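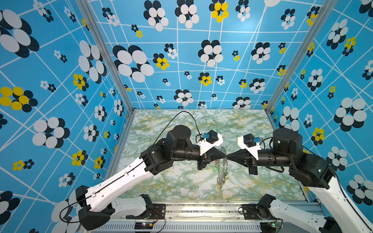 3 min read

Two-arm cells fall between the usual rules. Most shop standards cover one arm and one fixture, and say little about the moment when a pair of grippers share a small part. At Stonddale, Arsen Kravets has drafted procedure 3567 to fill the gap.

The draft treats contact between fingertips as a planned event. Closing force is set on one arm first, and the second arm may not close until the first reports a stable grip. Either arm can call a stop, and both must obey it.
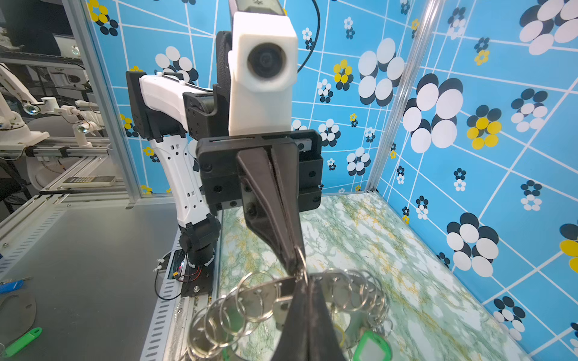
Photo: Jerkurstead / Lytvynenko

Thin rings are a hard case. With the fingers closed, the tips hide much of the part, so the draft requires a wrist view from each arm. Cables must clear the full range of travel, checked by hand at low speed before power is raised.

Logging is strict. A cell must complete 100 cycles with no unplanned stop before a change in settings is approved, and a failed run restarts the count. Fongate, which reviewed the text in November, asked for a separate limit on hanging parts. Kravets has left that clause open.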